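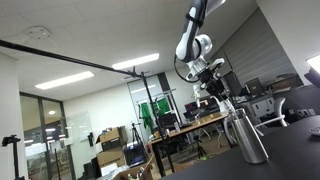 Teaching a robot to pick up things it has never met is still slow work, and the group at the Brindon lab in Windeck wanted to know how much of the teaching could be skipped. Their method, called Lalov, asks the robot to learn from its own failed grasps as well as from the good ones. Shiny objects are the hardest part. A stainless-steel canister with a narrow neck, like the one standing under the black gripper, reflects the ceiling lights, and the depth sensor often reads its surface in the wrong place.

In November the group recorded 2,066 grasps, of which 1,275 were successful. Older methods throw the other ones away. Lalov keeps them and marks the moment when each grasp started to go wrong, so the robot learns which approach angles it should avoid.

The result was better than the group expected. After training on almost 800 grasps, the arm reached the same success rate that their earlier program, Esteves, reached only with the full set. On metal objects the gain was smaller, and with very thin handles there was no gain at all.

The next test begins on a Monday, with 116 new objects that the robot did not see in training. Most of them are kitchen items, and many are made of metal or glass.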